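Two People, One Small Empire: Inside the New Trade System in Lelstead

Strategy games about trade tend to lose me by the second hour. Lelstead kept me up until the birds started. It's a city builder with an empire stapled on top, and the update coming to it is the biggest since launch, so I was thrilled to get a long call with the two people who make it.
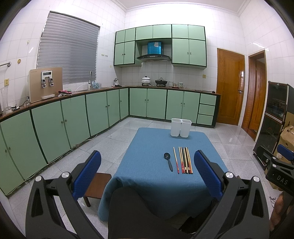
BRENUMHOLM, August 13, 2023

Ilgın Yazıcı writes the code and Elif Naz Avcı does the economy, the maps and most of the arguing. The first thing I wanted to know was why caravans had to go.

"They were a spreadsheet with a donkey on it," Yazıcı says. "You set a route, you forgot the route, and you got money forever. I hated them for a year before I said it out loud."

In the update, every river town has its own harbor master with moods, debts and a memory. Cheat Derker on salt early on and you'll be paying for it in the late game (I did, and I am!). Avcı built the first version in April using only the 14 towns on the northern map.

"I had Derker refusing to sell to anybody," she says, laughing. "The whole north starved by turn 20. Ilgın called me and said, your town has won the game."

They kept a softer form of that. A town can now close its gates if it feels squeezed from both sides, and the only way back in is a gift or a marriage. I asked if that would annoy people who just want to build pretty canals.

"Some of them, yes," says Avcı. "There's a slider. I put the slider in for my sister."

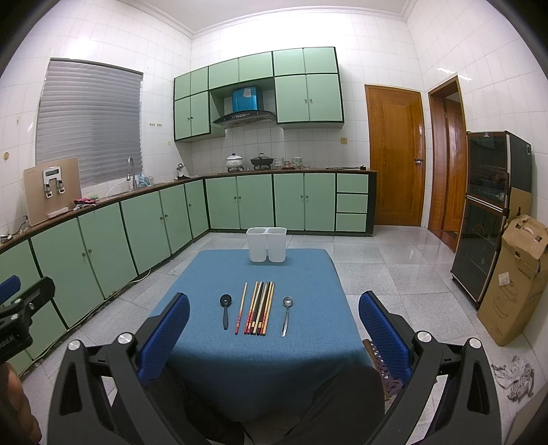
The other big piece is Moynihan, the hill fortress that used to sit there doing nothing. It starts with 2,000 silver and no farmland, so it has to buy everything or raid for it. Play as Moynihan and the game feels brand new. My first run was over in 15 turns, and I restarted before the music had finished.

Yazıcı says the fortress took longer than the harbor masters, mostly due to pathfinding. "The raiders kept going home for lunch. They would get halfway to the river, decide they were hungry, and turn back. We fixed it, but I left it in for one captain."

Which one?

"You'll know him when you meet him."

Old saves will load, though the caravans in them get turned into plain cash. Next on the list is winter, which Avcı has already sketched out. Frozen rivers, she says, and sleds.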